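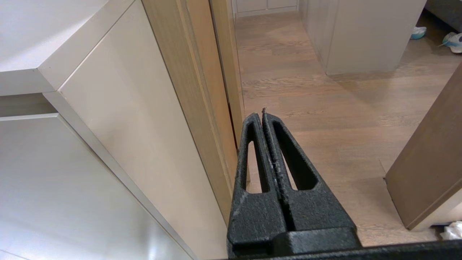

Decha Phromma writes that Gaturance opened a library of 3165 swatches from an old print job and kept every group name, including the ones with slashes in them, and asks whether the same library can be split by group on export. It can. Select the library, choose File > Export by Group, and pick a folder. Slashes in group names are replaced by hyphens in the file names only. The names inside the files are not changed.

Gaturance 2
Color palette converter and swatch editor for Mac
Publisher: Sodero
Category: Graphics and Design

Gaturance reads swatch files from drawing, layout and photo programs and writes them back out in another format. It also edits them: rename, sort, merge, remove duplicates, change color model. Files are processed on your computer. An account is not required.

Supported formats
Read: ASE, ACO, ACT, GPL, CSV, plain text hex lists
Write: ASE, ACO, GPL, CSV, CSS variables, plain text hex lists

ACT files are read only. They carry no color names, so imported entries are named by their hex value until you rename them.

Batch conversion
Drop a folder on the main window and choose the output format. Subfolders are followed if the option is on (it is off by default). The converter writes to a new folder and leaves the source files alone. A log is saved as a text file beside the output, listing each file read, the number of colors found, and any entry that was skipped.

Color handling
RGB, CMYK, Lab and grayscale values are stored as they appear in the source file. Conversion between models happens at export, using the ICC profiles you select in Settings > Profiles. If the output format cannot hold a given model, the affected colors are converted and marked in the log. Spot color names are kept in ASE and CSV. CSS output drops the spot flag.

Duplicate search compares colors by value, with a tolerance you set. At zero tolerance, only exact matches within the same color model are reported. Locked swatches are never merged. 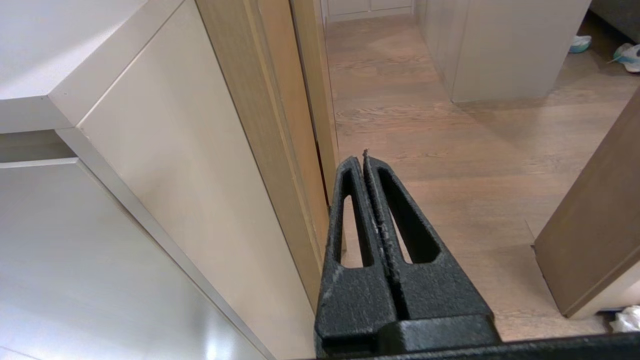
Changes in this version
- Export by Group added.
- CSV import accepts semicolons as well as commas.
- Undo history raised to 70 steps per library.
- Fixed: lists longer than 1002 entries could lose their sort order after a rename.
- Fixed: the Lab sliders jumped to zero when a value was typed with a trailing space.

Libraries saved by version 1 are opened and converted on first save. Version 1 cannot open the converted file, so keep a copy if you share libraries with someone who has not upgraded.

License
One license covers one user on any number of Macs. The trial has all functions but exports only the first group of each library. Enter the license key under Gaturance > License. Upgrades from version 1 use the old key.

Known limits
Gradients and patterns stored in ASE files are ignored. Password-protected archives have to be unpacked first. Tint percentages are read from ASE but cannot yet be edited.

Support
Questions go through the form under Help > Contact. Attach the log and, if possible, the swatch file that caused the problem. Format questions are answered by Joaquim Mendes.

Also from Sodero
Prorar, a batch renamer for image folders
Mtshali, a font sheet printer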